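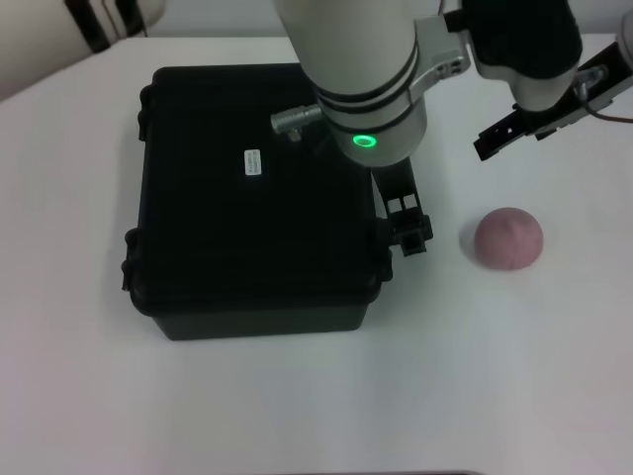

## Lost, Found, and the Shelf of Shame

The January clear-out of the lost property room at Mevmont Hall is finished, and once again we have learned a good deal about our members. The shelf had 141 items on it. Of these, 6 were umbrellas in working order, which must be a record, and the rest of the umbrellas were whatever you call an umbrella after February in this town.

Flurina Hämmerli has run the room since the previous system (a cardboard box under the coat rack) was retired, and she has written up the full list and pinned it by the kitchen door. Highlights include a left ski boot, a wedding cake topper with only the groom, and a set of dentures. The dentures have been here through two holiday dinners. Somebody ate those dinners without them, and I would like to shake that person's hand.

We also have nine reading glasses, all the same strength, so if you can't see much lately, come and try a pair. And would the owner of the sheet music marked "DO NOT LOSE" please get in touch.

A few rules, as there was some bad feeling last year over the green scarf:

- Things are held until the end of February. After that, anything usable goes to the Korden thrift store and anything else goes in the dumpster.
- You'll be asked to describe what you lost before you see it. "It's sort of a bag" won't do it this time.
- Keys are kept in the office. Ask at the desk, and be prepared to try a lot of keys.
- Food containers were emptied, washed and put on the bottom shelf. Please don't ask what was in them.

If you carry anything in a case, do put your name on it, on the outside, in letters a person can read. A luggage tag costs next to nothing, and a strip of masking tape costs less than that. Writing it inside the lid means we have to go through your belongings to find it, and we will, and we'll have opinions. 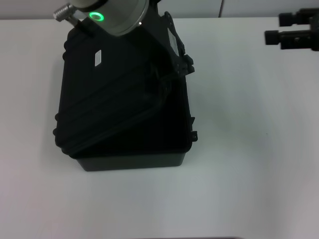 *A hard case with the lid up.*

The room is open whenever the front desk is. Flurina would like it known that she doesn't deliver, and that "I'll pick it up next time" was the reason given for most of what was on the shelf to begin with. The green scarf has been claimed, by the way. Both parties are speaking again, though they now sit at different tables.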